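Wenceslao Ponce
1/ Okay, the hallway picture project is moving again! For anyone who missed the spring posts, I inherited a pile of landscapes from my aunt in Quezada and promised myself they'd be sorted before the heat came.

2/ First lesson, learned the slow way – look at the edges before you fall in love with the middle. I spent a whole evening admiring one dark hillside and never checked its corners (both were bent, poor thing).

3/ So now each one gets a look at its border, a soft cloth, and a note in my little book. A light edge shows every fingerprint, so go easy.

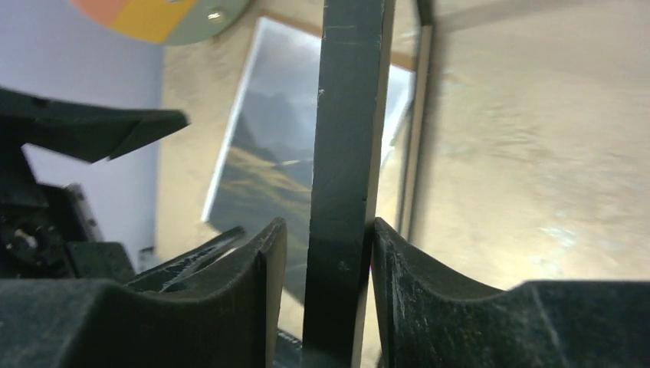
4/ Where things go while you sort

Lay the big sheets flat, with plenty of table around them. Glossy ones catch every lamp you own, so turn them a little until the glare slides off the part you're checking.

5/ I'm also very fond of a tiny cabinet for the hooks and nails. Three drawers, orange and mustard and a gray-green, with round knobs, and it sits happily in the back corner out of the way.

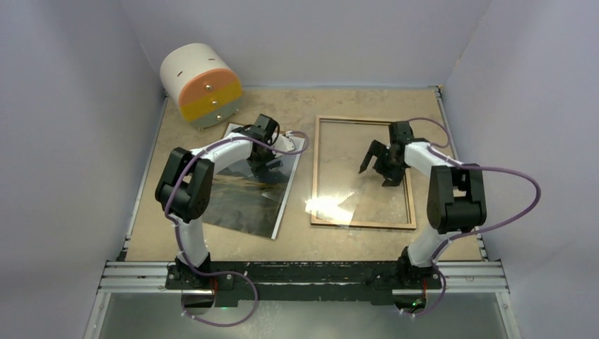
Jundetness
Do you put anything between the sheets once they're stacked? Mine stuck together last April and I'm still sad.

Wenceslao Ponce
Oh no, I'm sorry! Yes, plain tissue, one piece per sheet, and never more than 5 to a stack. I bought a pack of 300 and will be using it until I'm old.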